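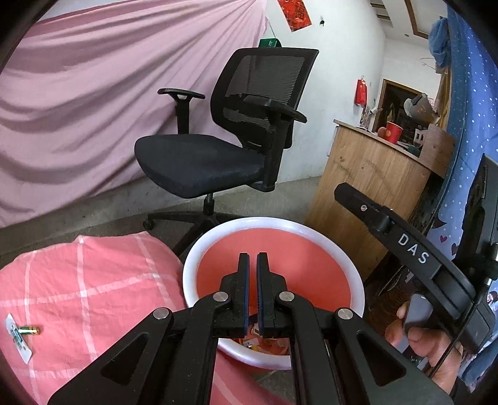
How often should I empty a small wastebasket?

Once it is half full, or once a week, whichever comes first. A bedroom or desk basket fills slowly, but wrappers with food on them start to smell well before the basket is full.

Print this page | E-mail this page

Can I throw household batteries in the wastebasket?

That depends on where you live. Some areas allow ordinary alkaline batteries in the trash and some don't. Rechargeable and lithium batteries should never go in. Check with your local waste office if you are not sure which kind you have – the type is printed on the casing. Until you can drop them off, keep used batteries in a small box with a lid and put tape over the ends.

Where do candy and snack wrappers go?

In the trash, in most towns. Shiny wrappers are usually plastic with a thin metal layer, and curbside programs rarely take them. Clean paper wrappers can sometimes go with mixed paper. If a wrapper springs open after you crumple it, treat it as plastic.

Do I need a liner?

Not for dry trash. Paper, packaging and pencil shavings tip straight out of a smooth plastic bucket. Use a liner if the basket gets tissues, gum or food. The Wuso 8-liter liners fit most round desk buckets and fold over the rim with a little to spare. The Werkent ones are longer and need a knot at the side.

How do I clean a plastic bucket?

Empty it, rinse it, and wash it with warm water and dish soap. Use an old brush under the rim, where dust collects. For gum, put an ice cube on it for a few minutes and lift it off with a plastic scraper. Let the bucket dry upside down before you use it again. Bleach is not needed for ordinary dirt and can dull a bright color.

Where should the basket stand?

Within arm's reach of where you sit, and out of the path of the chair. If you have a rolling chair, push it back fully once and put the basket outside that line. Keep it away from heaters and from bedding or curtains that hang to the floor.

What about small things left lying on the bed or table?

Sort them before you empty the basket – cards, receipts, loose batteries, packets. Put what you are keeping in a drawer first and throw out the rest. Tawfik trays and Dolach drawer inserts both work for this, and so does a shoebox lid.

My bucket has cracked. Can it be recycled?

Look for the number on the base. Many towns take rigid plastics at the drop-off center even when the curbside truck won't.

1,165 people found this page helpful
Comments (4) | Shares: 3,682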